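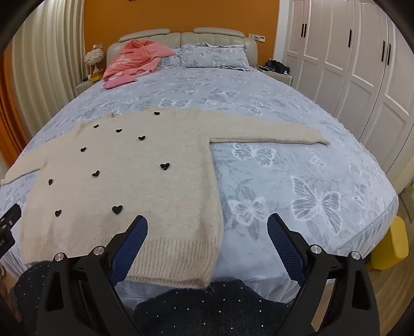
*A jumper laid out on the bed, the hand-held gripper open at its hem.*

**Stosdale bedrooms used to teach robots folding**

Jumpers, mostly. Also towels, T-shirts, the odd pillowcase. A small team at Vatport is paying people in Stosdale to fold their own laundry at home with a hand-held gripper – two jaws, blue pads on the inside – so that a robot arm can later copy the moves.

Nine homes signed up so far. Each is asked for 200 folds, paid by the session, 40 minutes at a time. Target is 900 folds before the first training run in July.

Rafia Durrani, who runs the home visits, said knitwear was the hard one. "Sleeves. Always the sleeves. A shirt stays where you put it, a fluffy jumper grabs the bedspread and comes back at you."

Folders are told to start with the garment flat and face up, then work at there own speed. Mistakes stay in. Jonas Lehner, on the software side, wants more of them – a dropped cuff and the second go at it is "worth keeping", he said.

Kulsoom Tarar did her first session on Monday. Hand ached a bit by the end, she said, and she folds tighter without the thing.

No date yet for a robot doing it alone. More homes wanted, espescially ones with double beds. Sign-up sheet is at the Ritchie building, front desk, open till 4pm.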